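Unit 4: Setting up and maintaining the shoe-box cell at Gonport
Handout, revised 28 September 2019

4.1 Scope
These notes cover the single-arm cell used for opening boxes and lifting out shoes. The gripper is the Vender two-finger unit with the wrist camera bracket fitted. Controller start-up was covered in Unit 2 and is not repeated.

4.2 Before power-on
Check that the air line is seated and that the camera cable has slack at full wrist rotation. A cable that is tight at either limit will work for a few days and then fail at the connector. Re-route it under the second clip, never over it.
Wipe the lens with a dry cloth. Look at the finger pads under a lamp. Pads are changed at 2,000 cycles or when the ribbing is worn flat at the tip, whichever comes first. Write the cycle count in the cell log.

4.3 Wrist camera
The camera is rigidly mounted, so its view turns with the wrist. At the approach pose the box edges lie on a steep diagonal. Do not loosen the bracket to straighten the picture; the hand-eye calibration is lost if you do. Correct the angle in software, using the offset stored in register 149.
Check exposure with dark goods against pale card. Black knit uppers and black cord laces are the hard case: the card must not burn out, and the coils of the lace should still be separable from the knit.

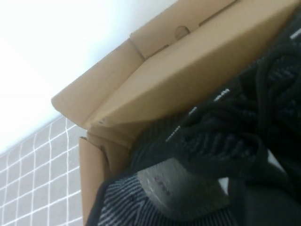

Iglesias asked whether it would be simpler to raise the exposure until the shoes were clear and let the card go white. It would be simpler, but the lid and wall edges are what the program uses to find the box, and with those gone the approach fails with fault 841. Leave the gain alone and move the lamp.

4.4 Grasp point
Grip the upper, clear of the laces. A lace caught between the pads reads as a good grip on the force signal and then slips during the lift -- this is the commonest fault on the cell. Approach speed is limited to the lowest setting for the last part of the descent.

4.5 Faults
841: box edge not found. Check lamp, lens, then bracket screws, in that order.
149 reads zero: offset lost after a controller reset. Restore it from the January backup, then run the calibration check 3 times before returning to automatic.
Gripper slow to close: drain the Orico regulator bowl.

4.6 For the practical
Bring the log sheet. Section 4.3 will be done with the guard closed.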